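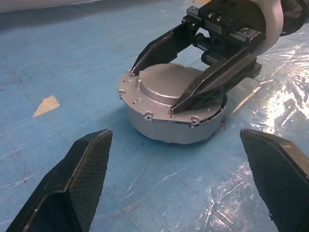 N° 465, page 15

Démontage par téléopération : la main de l'opérateur comme programme

Dossier Automatisation, 28 mai 2020

La programmation par démonstration n'a rien de neuf. Les ateliers de peinture y recouraient déjà, bras débrayé, en enregistrant la trajectoire imprimée par l'ouvrier. Ce qui change à Ritstead, où la société Trarum conduit son projet Zirncombe, c'est la nature de la tâche : séparer les éléments de petits ensembles motorisés, avec deux bras commandés à distance et sans gabarit de maintien.

Le poste se compose de deux bras articulés, chacun terminé par une pince à deux doigts. L'opérateur manipule une paire de bras maîtres de cinématique équivalente. Les positions articulaires, l'ouverture des pinces et les flux vidéo sont horodatés puis enregistrés ensemble. Une démonstration exploitable dure en général moins de 4 minutes ; au-delà, les hésitations pèsent trop dans les données et l'essai est rejeté.

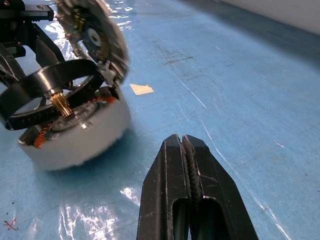
Bobinages couleur cuivre dans leur carter blanc, au poste de démontage.

La difficulté tient au couplage des deux mains. Un bras immobilise la pièce, l'autre exerce l'effort, et les rôles s'inversent parfois en cours de séquence. Sur une pièce cylindrique, la prise diamétrale est stable tant que l'effort reste axial. Dès qu'un couple apparaît, le corps tend à pivoter entre les doigts. L'opérateur corrige à vue, par petites reprises, et ce sont ces reprises que le modèle doit apprendre.

Trarum a d'abord travaillé sans retour d'effort. Les opérateurs serraient trop, et les consignes de fermeture enregistrées étaient presque toutes en butée. Le contrôleur Kramer, monté en mai, restitue une résistance proportionnelle au courant des moteurs de pince. La mesure est grossière, avec un retard perceptible, mais les consignes se répartissent désormais sur une plage utile.
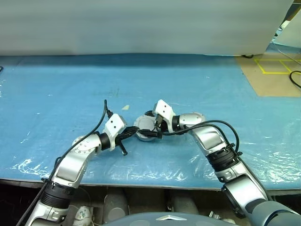 Reste la question du volume. L'équipe dispose de quelque 465 démonstrations validées, toutes familles de pièces confondues. Pour la saisie simple, le taux de réussite en autonomie est jugé satisfaisant. Pour la séparation de deux éléments emboîtés, il demeure irrégulier : la politique apprise reproduit correctement l'approche, puis tire avant que la seconde pince soit fermée.

Deux pistes sont à l'étude. La première consiste à découper chaque séquence en phases annotées à la main, ce qui alourdit le traitement. La seconde laisse le robot agir seul et autorise l'opérateur à reprendre la commande au moment de l'erreur ; seule la correction est alors versée au jeu de données.
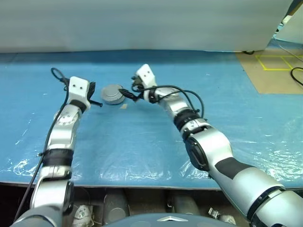 Cette seconde méthode suppose un basculement sans à-coup entre les deux modes. Les bras maîtres doivent suivre en permanence la posture des bras esclaves, faute de quoi la reprise provoque un saut de consigne. Trarum limite pour l'instant la vitesse pendant les 2 secondes qui suivent le transfert. La prochaine campagne d'essais portera sur les pièces à flasque, dont le rebord étroit laisse peu de surface d'appui aux doigts.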